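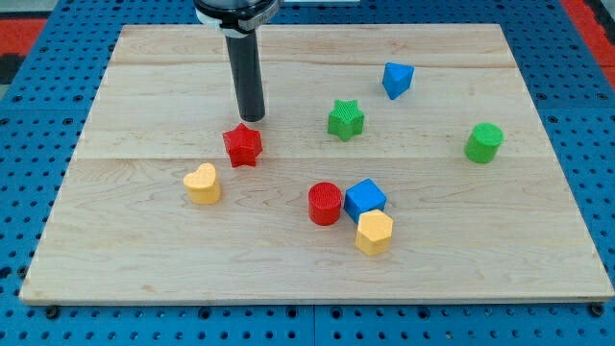
Tatu Minja says her son was sorting shapes at 14 months and that she puts it down to the box. The box is from Grelis, it comes by post every second month, and a year of it costs $458. She wrote to us after our last piece on baby classes to say we'd been unfair to parents who are only trying to give their kids a good start.

Maybe we were. I still don't think it was the box.

I have spent a good part of the summer reading the leaflets that come with toys. Not so long ago a toy came with a warning about small parts and that was your lot. Now a set of blocks arrives with a booklet, a colour chart of milestones and a paragraph on "neural pathways". Grelis calls its blocks "tools for early geometry". Anero, which sells much the same thing in a flatter carton, prefers "first engineering". Neither company could tell me what a baby would be missing if the blocks were simply called blocks.

I did ask. Grelis sent me a study. It was 26 pages long and it had been paid for by Grelis, and what it measured was how parents felt. Parents who had spent the money felt that their children were doing well. There was no group of parents who had spent nothing and handed over a saucepan. When I raised this, I was told the study was "a starting point for a conversation", and the conversation stopped there.

Anero was more careful. Its spokesperson said the company makes no claims about outcomes, then pointed me to a page headed "Outcomes".

Blocks are good. Children have banged them together, chewed them and lined them up for a very long time, and I'd be glad to see more of them and fewer things that sing. A small child with a few shapes and a grown-up on the floor nearby is well set up for the morning. My quarrel is with the price of the sentence printed on the lid. At the toy library in Cotbridge, where I live, a family membership costs less than a single Grelis box and you can borrow a bag of blocks for three weeks. They come in a cloth sack with a number on it. There is no booklet, and I have yet to hear of a child sent home for lack of one.

The library has 303 families on its books. I sat in for a morning and watched parents choose. Most went for whatever their kid had already grabbed. One father turned a puzzle over to look for an age range, found the sticker had worn off, and took it anyway. A mother at the desk told me she had cancelled her subscription when the second child came along and she noticed that the first one's boxes were all still there, in perfect order, while both kids were under the table with the Tupperware.

The pitch works on people like me, I should say. When my daughter was born I bought an Urquijo play gym, a handsome thing with a price to match, and I bought it at three in the morning. The ad said the first thousand days would never come again. True enough, and the same goes for the next thousand, but at that hour I wasn't checking. She liked the cord from my dressing gown.

What bothers me most is who the leaflets are aimed at. They are written for tired people who already talk to their babies, read to them and worry. Those parents then pick up a milestone chart and find one more thing to be behind on. Grelis now has an app, too, so you can log each session of play. It sends a reminder if you miss one.

In March the company will bring out a "complete foundation set" at $798. I asked what made it complete. It contains, I was told, everything in the other boxes, plus a shelf.

Tatu Minja has seen the ads for it and is thinking it over. Her son is two now. She tells me he is very fond of the cardboard.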